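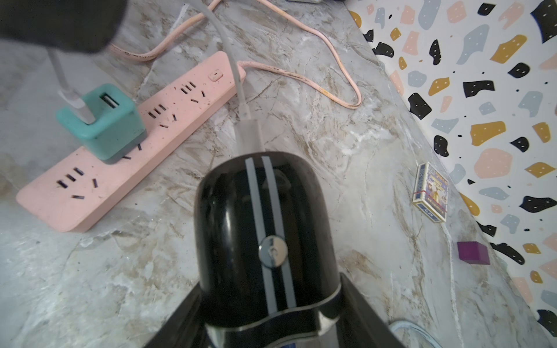 Stecker-Demo am Tag der offenen Tür vorführen – so gehts

Kurzanleitung für alle, die im August bei Tredport am Stand stehen. Schnell getippt, Fehler bitte melden.

Vorbereiten

1. Steckdosenleiste schräg auf die Platte in Marmoroptik legen. Kabel in weitem Bogen, nicht stramm.
2. Kartenschachtel und lila Würfel nach hinten an die Wand. Bleiben liegen, sind für die zweite Runde.
3. Beide Arme auf Startposition. Kadlec-Steuerung an, Programm 854 laden. Warten bis bereit.
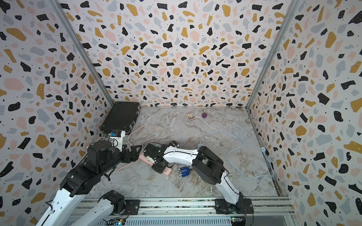

Vorführen

4. Besucher hinter die Linie bitten. Max. 20 Leute pro Gruppe, sonst sieht hinten keiner was.
5. Erst langsam laufen lassen, dabei erklären: Greifer, Kamera am Handgelenk, Stecker. Kein Fachchinesisch.
6. Zweiter Durchgang normales Tempo. Wer mag, darf danach an der Konsole selbst steuern, immer nur 2 Personen.

Wenns hakt

Not-Halt, Kabel per Hand freilegen, Programm neu starten. Nach 4 Fehlversuchen Pause machen und das Video aus Truscombe zeigen. Liegt auf dem Stand-Laptop, Ordner Rirkgate.

Abends Strom aus, Arme in Parkpositon. Schlüssel zurück an den Empfang.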